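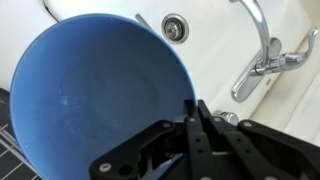
Posetti say they can't match the green any more, and would we take the next one along in the range or wait until they dye a new batch? They rang just as we were sitting down, so I put it at the top and we did it first, before apologies or anything else. (Apologies: two, both snow-related, both accepted.)

**Minutes, Keltau House lounge furniture meeting, Jan 30, 2023**

I took the notes again. Seven o'clock start, well, ten past by the time the radiator was on.

**1. The green**

We passed the swatch card round under the big light and then under the lamp, and it looked like two different fabrics. I liked the next one along, and so did most people by the lamp. Under the big light it goes a bit pond. Agreed in the end to ask Posetti for a proper piece, big enough to drape over a chair arm, and leave it there for a week so everyone can walk past it. I'll ring them back tomorrow.

**2. Last time's minutes**

December's were agreed with one change: I'd put that the long sofa was going, and it's the short sofa that's going. The long one stays. Sorry, all!

**3. Re-covering or new**

The long item, as expected. Posetti's price for re-covering the four armchairs is £1191 with new seat foam, and they'd collect and return them. Kendik can do new chairs for a little less, but they're lower in the seat and I couldn't get out of the one in their showroom without a bit of a rock and a heave. It was said more than once that the people who use the lounge most are the people who need a high seat and decent arms. It was also said that the old frames are better made than anything we'd buy now, and I've written that down because it got a round of nodding.

The case for Kendik was mainly speed. Theirs are in stock, and Posetti want four weeks once the fabric's settled, with nothing much to sit on in the meantime. We wondered about sending the chairs in pairs. I'm to ask if that costs extra.

Vote taken: re-cover, with two against. Happy with that myself — I'd have been sad to see them go.

**4. Side tables**

The Liao nesting set is £214 and we all liked the look of it in the leaflet. The smallest one seems very small, though, room for a cup and not the saucer as somebody put it. Nobody had seen it in the flesh so we've put it off. If anyone's passing a shop that has it, please take a tape measure and a mug.

**5. Where it all goes**

We tried the plan with cut-out paper shapes, which was more fun than I'd expected. With the short sofa gone, the chairs can come away from the wall and face each other a bit, and there's still room to get a walking frame through from the door to the window. The bookcase can't go where I wanted it, it would cover the socket. The rug stays put for now. Corner lamp to move next to the long sofa, where people do try to read.

**6. Anything else**

The short sofa: to be offered on the noticeboard first. It comes with its spare cushion covers, which are in the hall cupboard behind the folding chairs.

One castor missing from the footstool, still. If it's rolled under something of yours, please post it through my door.

Finished at twenty to nine. Next meeting when the fabric's been on the chair arm for its week, and I'll put a note up with the day.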